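Subject: Re: [cileck-growers] purple eggplants, long or round?

On May 14-ish you wrote:

> We put in two rows of the round ones last year and they
> sulked until August. Is anybody growing the long skinny
> type up here? Do they need staking? And is the Plirent
> fleece worth the money?

Hi all,

Yes, long ones, every year now, and I wouldn't go back! I grow a strain called Dumuritz that I got at the Cileck seed swap, and it sets fruit weeks before the round ones did for me. We're at 900 feet and the nights stay chilly well into June, so anything that hurries is welcome.

I'll take your questions in order (more or less).

1. Starting them. I sow indoors on a heat mat and pot up when they have 2 true leaves. Last spring I got 388 seedlings from a tray sowing of 400, and yes, I know, that's far too many eggplants. Most went to the plant sale. 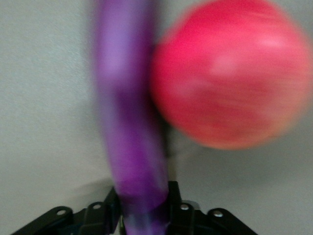

2. Staking. Do it. The plants look sturdy right up until a windy night in July, and then you're out there with twine and a flashlight. I use one bamboo cane each and a loose figure eight. Văn, the other long type I've tried, gets taller and wants a second tie higher up.

3. Fleece. I bought the Plirent and it's held up for three seasons, with one tear where the dog went through it. It keeps the flea beetles off when the plants are small, so for me that's money well spent. Just pull it off once they flower or the bees can't get in.

As for your round ones sulking, my guess is cold soil. I planted mine out too early one year and they sat there doing nothing for a month. Now I lay black plastic in early May and wait until the beans are up.

I have leftover Dumuritz seed if you want to try a short row next year. I can bring some to the next swap or stick it in the mail, just write me off list with your address. Does anybody have a good pickle recipe for the little ones at the end of the season?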